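I deleted my scheduling tool in September, and I want to write down what changed, before I forget how it was.

For two years I used Pleltard to plan my posts. It is a good program, I have no complaint about the people who make it. You write everything on one evening, you put it in the queue, and it goes out at the hours when your readers are supposed to be awake. I had 30 posts waiting most of the time. When I fell under 29 I became nervous, like when the fridge is almost empty before a holiday.

The small blog I keep about weaving and old looms had 2,547 followers on the day I stopped. I know the number because I made a note of it, thinking I would lose half of them. Pleltard gave every post a score from one to 100, and I had started to write for this score. Short sentences, a question at the end, never a link in the first line. My sister-in-law asked me once why I ask so many questions when I never answer to the replies. It was a fair remark and I was angry for two days.

So now I post when I have something to say. Some weeks it is five times, some weeks it is nothing. In the first month I looked at my phone too much, especially at 7 in the morning, when the queue used to send the first one. Then this became less. The replies are fewer, but they are longer, and I can answer to all of them. A woman who buys yarn from Huerta wrote me a whole page about dyeing with onion skins — I printed it.

What I miss is the calendar view. It was nice to see the month filled with little green squares. I tried to make the same in a paper notebook from Etberg, and it lasted nine days. 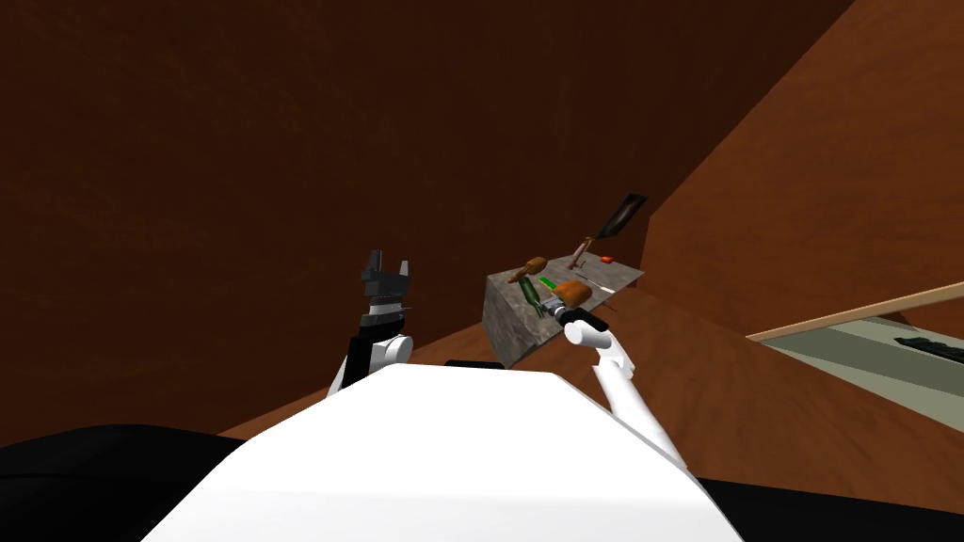 My header picture was also chosen by the score. Pleltard liked faces, so for a long time I had my own face there, smiling more than I do. On Indis, where I moved the blog this winter, you can put what you want and no one measures it. I have not decided yet what to put there, and I have to try first if the title is readable over it.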